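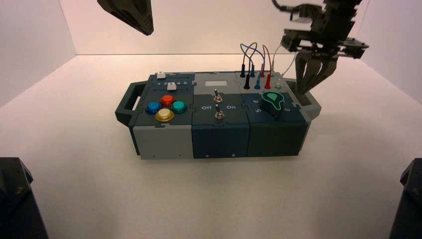
Krystyna Nowicki wrote in to ask why her parcel went to the Urness depot when she'd picked home delivery, and could we please put the answer somewhere people can find it. Fair enough. So, home delivery from Prilow goes via Urness if the driver can't get an answer at the door. One try, then the depot. You get a text with the shelf number.

How long do you keep it at the depot?
5 days. Then it goes back to the sender and we can't stop it once it's on the van, sorry.

Can someone else collect for me?
Yes. They need the text message (forwarded is fine) and their own ID. Not yours, theirs.

Weight limit?
44 kg per parcel. Over that it's freight, different form, ask for Siv Solheim at the Lindqvist counter.

What about long things? Curtain poles, skis etc
Up to 2,000 mm. Tape the ends. Please tape the ends.

My tracking hasn't moved
Normal overnight. If it still says "Accepted" after two working days, ring us with the number off the reciept. The long one, starts with P.

Do you deliver to the islands?
Indell yes, if the ferry's running. The rest no, not till October at the earliest.

I've paid for insurance, what does it cover?
Loss, and damage if the packing was decent. Glass only if you declared it. Claims go to Ikhsan Majimbun, with photos of the box as well as the thing inside. Don't bin the box!

Can I change the address after posting?
Before it's sorted, yes, free. After that it's a redirect and there is a charge. Same form for both, tick the second box.

Do you sell packing stuff?
Tape, padded envelopes, three sizes of box. No bubble wrap at the moment, supplier trouble. Bring your own.

Is there parking?
Two bays round the side at Urness. Lindqvist has none, use the street.

Prices went up?
Small parcels only, from 20th May. The new list is on the door and at both counters.

Something else?
Ring and ask for Anderson Rangel, mornings are best. Or leave a note at the counter with a phone number we can acutally read.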